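My first 5K of the year, and I already want another one

February 20, 2021

I've been running since January and I am hooked, you guys. This morning was my first timed 5K with the Westis club, and I came in 63rd out of 135! I started way too fast (of course I did), hung on through the flat part by the canal, and then the hill showed up and took everything I had left.

But the last half mile – wow. I passed five people and felt like I was flying. 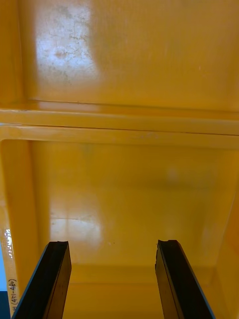

Malachy Carroll thinks I should forget about speed until spring and just add one easy run a week, slow enough to talk the whole way. I tried that on Thursday and it felt almost silly, but my legs were so fresh today that I'm going to keep it up.

Next up is the Hiltton trail loop with Meifang Qiu. It's muddy and twisty and I can't wait – new shoes are already by the door.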